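Tayla Sheehan
@taylasheehan · 2025-08-22

OK so people keep asking me if robots can do the boring shop chores yet. I run the back end of a small parts shop in Loldale and I have Opinions, so, a thread.

First off, moving stuff from A to B? Yeah, that's getting pretty good. Same bin, same spot, same drop-off, all day long. I've watched a machine do that for a whole shift and it never once asked me where the tape was.

Sweeping is where I start to grumble. My sister has one of those little round vacuums and it's great until it meets a chair. Five spokes, five wheels, and it goes in and can't figure out how to get back out (me too, buddy).

My friend Joyce Obura says just move the chairs first. Sure! But then I'm doing half the chore, and somebody has to put them back after.

And wiping down steel, oh boy. I can look at a table and tell a rust spot from a reflection because I move my head a little. A camera gets a big white glare and has to guess. Is it dirt? Is it a scratch? Is it the window?

Also how hard do you scrub? I go by feel. You lean in on a stain and ease off when it stops dragging. I'd love to see a machine do that on a surface it's never met before.

Salim Mabula bet me 2 coffees there'll be one doing floors AND tables at our place by next September. I took the bet. I kind of want to lose it!

My rule for a demo: don't show me the clean white kitchen. Show me a regular floor with a chair half under a bench, then a scuffed-up table with bins behind it. Do both and I'll clap.
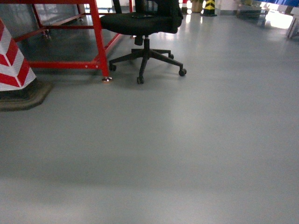
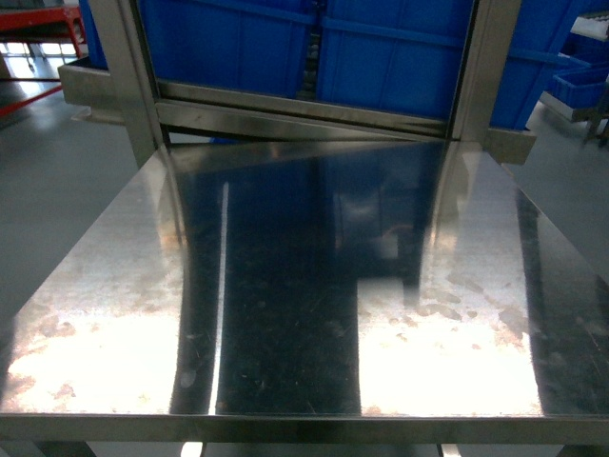
The floor with the chair, then the steel table. Which one would you hand to a robot first?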